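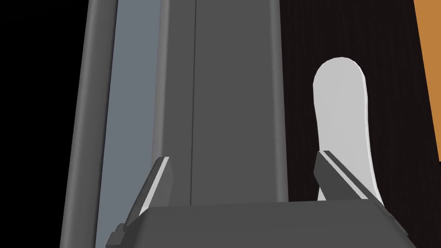 Page 2

Stone in the House: Notes for the Second Meeting
Course in Household Materials, Markuvar Evening School
October 26, 2019

Last time we spoke about wood and its oils. Today we take stone, and mostly marble, as this is the stone that people ask for and later complain about.

Marble is limestone that was changed by heat and pressure deep in the ground. It is made mainly of calcite. Please remember this word, because almost all the trouble with marble comes from it. Calcite reacts with acid. Lemon juice, vinegar, wine and many bathroom cleaners will eat a little of the polished surface and leave a dull mark. We call this mark an etch. An etch has no colour of its own and cannot be washed away.

A stain is a different thing. Stone has small pores, and oil, coffee or rust can travel into them. A stain is usually darker than the stone around it. In the exercise you will receive two tiles from the Plinero quarry, one etched and one stained, and you should tell which is which before you touch them. Hold the tile low, against the light of the window.
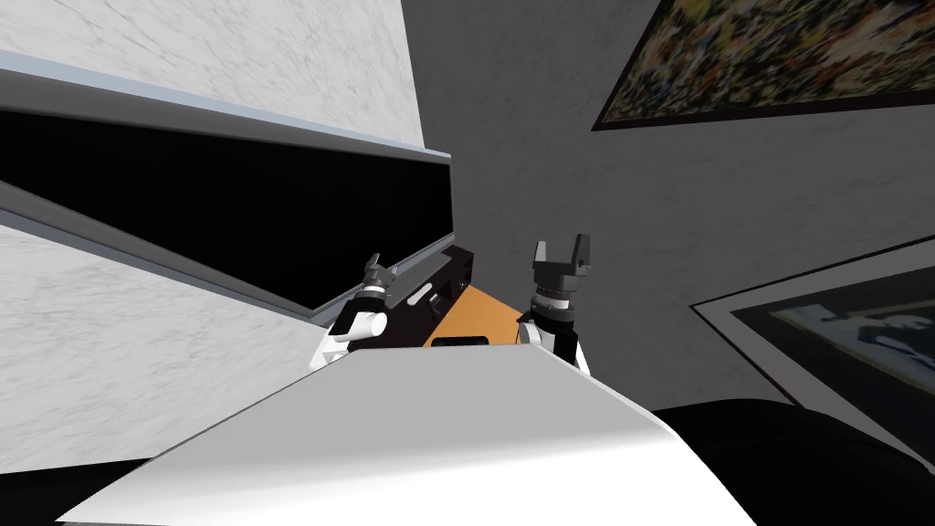

Veins are the traces of other minerals, such as clay or iron oxides, which were in the limestone before it changed. In some stones the vein is a weak line. When a slab is cut for a sink or for a narrow shelf, the mason should look where the veins go and keep them away from the thin parts.

Finishes. A polished surface is closed and bright, and it shows an etch very clearly. A honed surface is flat and matte. It hides the etch better but it takes oil more easily. For a kitchen I would choose honed, although my colleagues at the school do not all agree with me.

Sealing. A sealer slows down the stain and gives you time to wipe. It does not protect from acid. To test an old sealer, put a few drops of water on the stone and wait. If the place becomes dark, the sealer is finished.

Daily care: warm water, a soft cloth, a very small amount of neutral soap. Dry it afterwards. No scouring powder.

Reading before January: the Kaufmann handout, the part on porosity only. The part on granite can wait.

Bring to the next meeting: your two tiles, wrapped separately, and your notes on them.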